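Ticket 302 - Zenderwood dryer stops mid-cycle, shows code 22
Opened by: Lucyna Sikora
Opened: 22/07/2025
Status: Waiting on customer

Hi again, me from the April ticket (the drum light, all fixed, thank you!). New problem now. The dryer starts fine, tumbles for a while, then quits and beeps at me with code 22 on the display. I run mostly cotton T-shirts on the low setting, nothing heavy.

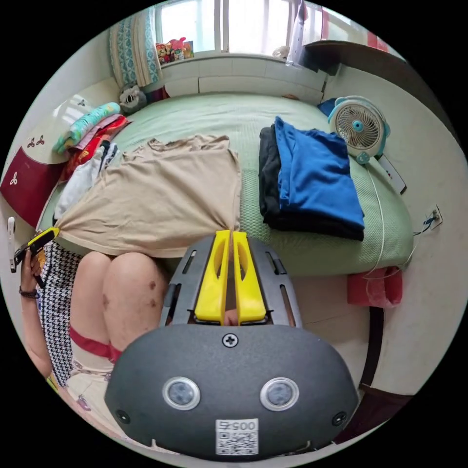
Beige T-shirt, both times.

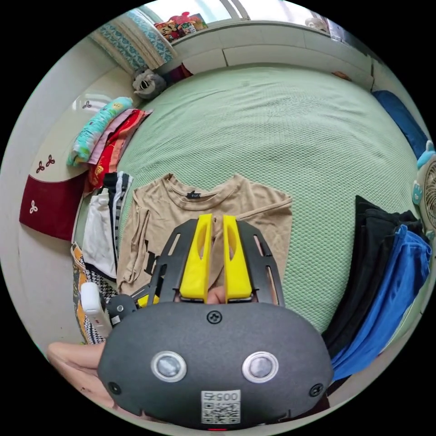 So, what I've tried so far. I cleaned the lint screen, then washed it with dish soap because I read that dryer sheets leave a film on it. Same code. I pulled the machine out from the wall and checked the hose - a bit squashed at the bend, so I straightened it and pushed the dryer back more carefully. It got through one whole load after that and I was so happy, and then the next one quit again!

I also unplugged it overnight. When I plugged it back in the clock was wrong but the code was gone, until I ran a towel load and there it was again. The manual I have only goes up to code 19, so either mine is an older printing or I'm missing a page.

Reply from support:
Thanks Lucyna, lots of good info. Code 22 on that model is the exhaust temperature sensor reading out of range. Could you run it empty on timed dry with the hose off the back, and tell us how many minutes it goes before stopping?

Update from me:
Did that. It ran the full timer with the hose off, no beep at all. Hose back on, it stopped after 4 minutes. I went outside and the vent flap barely moves, so I'm guessing there's a clog in the wall part (the previous owners had a cat, who knows what's in there). I've ordered a long vent brush and will write back once I've had a go at it. Please keep this one open!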